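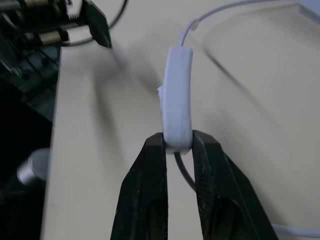
Page last changed: 18th July

Cable work again, with the inline remote. Chelsea Stockdale drove and I ran the recorder and kept the notes.

The first hour went on the leader arms. The left one had developed a small dead zone near closed, so the fingers on the follower side lagged the operator's hand and then caught up all at once. On a rigid block you would never see it. On a thin plastic housing with a cable out of each end it shows as a twitch right at contact. I redid the zero, dropped the filter setting by one step and saved the result under the Hartley profile. Must remember that the Buria profile still has the old numbers in it.

The task as written: pick up the remote, bring it upright, hold it clear of the table, put it down with the cable pointing away from the other arm. Chelsea prefers to take the housing low, close to where the dark gray cable comes out, and let the white one go where it likes. I had been gripping near the middle in my own demonstrations. Her grip leaves more of the housing in view of the wrist camera, including the little tab on the side, and I think that tab is the best cue the policy has for which way round the thing is. The drawback is leverage. With the tips that low, the white cable swings the top of the housing whenever the wrist turns quickly. She slows down for it. I did not, and my earlier set has the wobble in it from start to finish.

We agreed to keep the low grip and throw mine out. Mixing the two would only teach it to hesitate between them.

Recorded 20 episodes before lunch. Rejected 4: two for a dropped frame sync, one where the cable caught on the second gripper, one where Chelsea sneezed and the arm followed her faithfully. The running total for this task is now 306. The plan from Virnville says 3000 across all tasks by the end of August, and I have written back asking whether rejected episodes count toward it. No answer yet.

Tried a few by hand guidance in the afternoon, holding the arm itself and pushing it through the motion. Paths came out smoother but the finger force was useless, as I was squeezing the tips closed with a button and had no feel for it. Also my sleeve got into the wrist view. Remote control stays the method for anything with a cable on it. Hand guidance may do for the tray moves.

Shadows on the table moved a good deal between morning and afternoon. Left the lights alone on purpose, as I want that variation in the set, but I noted the times in the log.

To do: copy the new zero to the Buria profile, re-tape the left leader handle, ask Prisex for spare fingertips. The present ones are scuffed and I would like a fresh pair on the shelf before they start to slip.

Contact | Copyright, all notes the author's own | Back to top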